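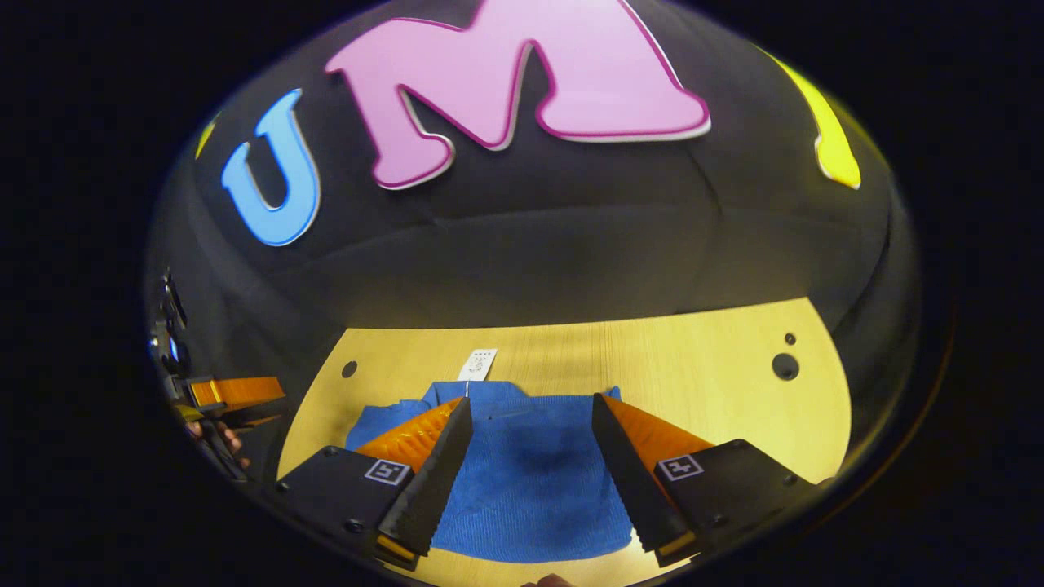
## 3. Construction of the Hand-Held Gripper

The work reported in this section was carried out in the shared workshop at Pleltitz, where bench space is available to members in the evening and on Sunday. The gripper, referred to below as the Isar tool, was designed so that a person with ordinary hand tools and access to one printer could assemble it without outside help.

### 3.1 Fingers and Housing

Each finger consists of a black angular housing, a serrated black jaw, and a ribbed orange pad fixed to the inner face (Figure 1). The two fingers are mirror images of each other. The housings are joined to the handle with small screws, and the pads can be replaced without removing the jaws. An earlier version, named Skulley in our build notes, used smooth jaws and a flat pad. It held rigid objects well but let thin cloth slip during lifting, and it was set aside in July.

A square black-and-white marker is mounted on each housing. The opening between the jaws is computed from the positions of the two markers in the camera image, and no sensor or wiring is therefore required in the fingers themselves. The marker plates must be seated flat. In our first assembly one plate was glued at a slight tilt, and the measured opening was wrong by 2 mm until the part was reprinted.

**Figure 1.** View from the tool camera with the jaws open over a blue cloth on the wooden bench. The wide lens bends straight edges into arcs.

### 3.2 Camera Placement

The camera looks along the fingers so that both jaws and both markers remain in view when the gripper is open. A wide lens was selected for this purpose. Its strong distortion is corrected before the marker positions are read, using the calibration routine written for the Bayram project and adapted here with minor changes. The outer part of the circular view is retained in the stored recordings but is not used in the measurement of the opening.

### 3.3 Trials on Cloth

Cloth was chosen for the first trials for its tendency to shift and fold under contact. The operator approached the cloth from above, closed the jaws on a raised fold, lifted it, and set it down again. A total of 171 trials were recorded. In 9 of these the marker on one housing was lost for part of the motion, in most cases when the operator turned the wrist toward a bench lamp. Those recordings were kept and flagged.

The ribbed pads showed light wear after about 500 closings, counting practice runs. The wear was greatest near the tip, where the load is carried by a small area of the pad. A stiffer print material is under test, and its results are reported in Section 5 together with the grip force measurements.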